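About Skaltix

Skaltix is a family-run language and tutoring school. We teach evening and daytime classes to adults, and after-school classes to children from second grade up. The main building is on the corner across from the Stolasden bus depot, and a smaller site opened later in the Foltotau shopping arcade, upstairs from the pharmacy.

How we started

The school began as one evening class in Spanish with 22 students, held in a rented room above a hardware store. Most of them worked at the depot and needed the language for their jobs. By the following April we had added beginning English for newcomers and a second Spanish group, and the rented room was too small. We moved to the present building that summer and have been there ever since.

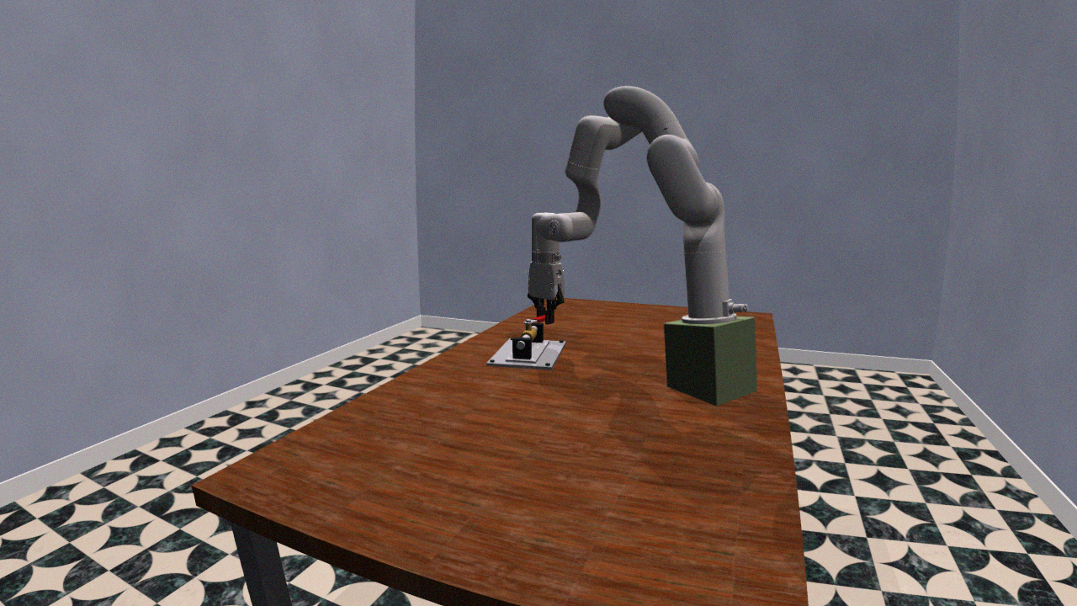 The first few years were spent mostly on adult classes. Parents in those classes kept asking if we could help their children with reading and math, so we tried one group in each subject. Both filled up in a week. After-school tutoring is now half of what we do.

What we teach

Spanish, English and Portuguese are offered at four levels each. French is offered at two levels. A language course runs for 36 hours over one term, in two sessions a week. Textbooks are included in the fee, but workbooks are not.

Tutoring groups meet from 3:30 p.m. until 5:00 p.m. on school days. We cover reading, writing and math through eighth grade. We do not offer college test prep at this time. Families who ask about it are given a list of other schools in the area.

Kombo is our conversation program. It has no textbook and no tests. Students who have finished level two can join a table, pick a topic and talk for an hour with a teacher present. Kombo is free to anyone enrolled in a language course, and former students may come back for a small charge.

Our teachers

All language teachers have a degree in the language they teach or grew up speaking it, and every new teacher sits in on classes for a full term before leading one. Tutors are certified for the grades they work with. Staff who work with children have a background check on file, renewed every two years.

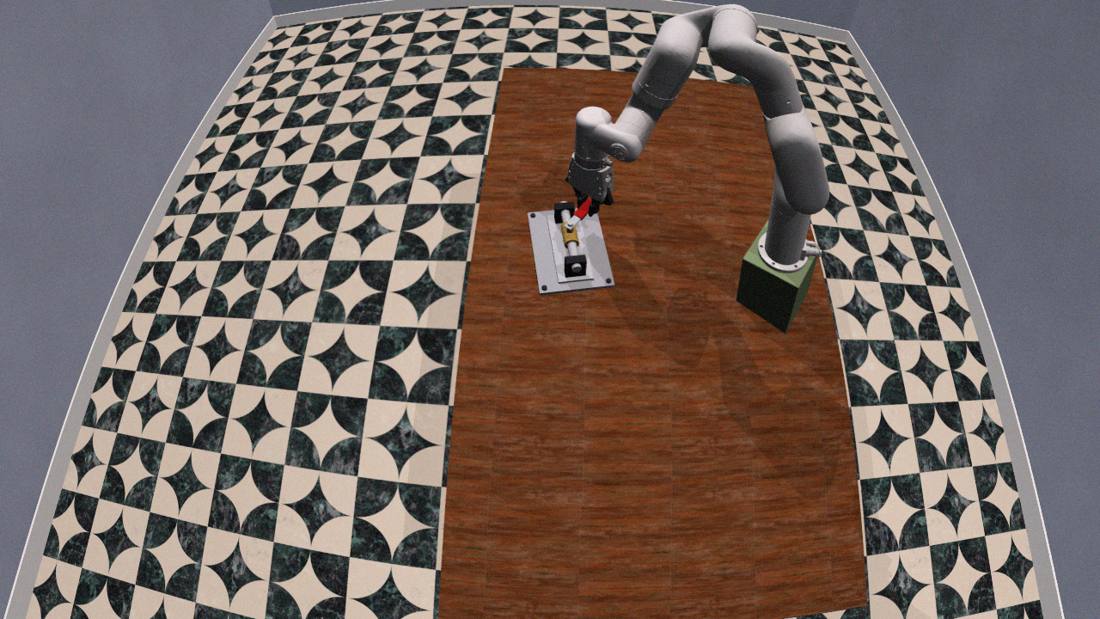 Visiting and signing up

You may sit in on one class before you enroll. Call the office or stop by the front desk between 10:00 a.m. and 7:00 p.m. New language students take a short placement test, which can be done on the same visit. Parking is behind the main building, and the Foltotau site uses the arcade garage.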